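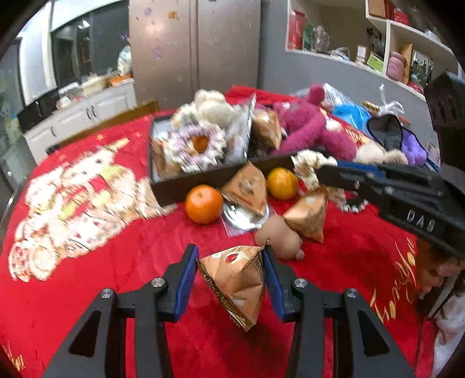 A pyramid-shaped pack of something chocolatey, over the teddy bear blanket.

Let the Galeck run in summer

The weir at Plernano has four gates, and for most of the year all four stay shut. Water backs up behind them into a long flat pool, and from there it goes by canal to the farms around Geltano. Downstream, the Galeck is a bed of warm stones with a few green puddles in it. In June the snow comes off the hills faster than the pool can hold it, the gates open, and for a couple of weeks there is a river again.

I have paddled it in those weeks for a long time. I think the water licence, now up for renewal, should require a release in late summer as well. Up to seven days would do, with two of the gates open.

The usual argument against this is that the water is already spoken for. That is true on paper. The licence was written when the canal was an open ditch and a good share of what went into it soaked away before reaching a field. Most of the canal has been lined now. The farms are getting more water at the far end than they used to, and I don't begrudge them that, but the amount taken at the weir has never been looked at again. A renewal is the time to look at it.

The second argument is that a week of water does nothing lasting. I have more sympathy for this one. A river that runs for a week and stops is a poor sort of river. Still, the willows below the Rebelo bridge are holding on along the old side channel, and the side channel is the part that gets wet when the gates are open. Fifty steps away, where the June water doesn't reach, the bank is dead sticks and thistle. I am not a biologist. I can see where the green stops.

There is also the matter of the fish. Every August the puddles shrink and whatever is in them gets stuck. A release at that time would join the pools up long enough for some of them to move down to the lake, which is only 30 kilometres by water and has no other dam on the way.

Paddlers get accused of wanting this for themselves, and partly we do. I would like to leave Plernano on a Wednesday morning in August and camp at the lake. But the stretch is not exciting water. It is shallow and slow, with one decent drop under the bridge, and anybody after whitewater drives somewhere else. The people I meet on it in June are mostly families in rented canoes, and people from Geltano who grew up beside the river and have hardly ever seen it move. They stop in town afterward and buy lunch.

What bothers me most in the renewal papers is the wording. The river below the weir is called the "residual channel" all the way through. Its name appears on the map and nowhere else. It is easy to leave a residual channel dry, and I would ask whoever writes the next draft to put the name back in.

Written comments are being taken at the Plernano town office until the end of the month. They don't have to be long. Mine asks for two gates, in August, with the dates posted ahead of time so the farms can plan around it.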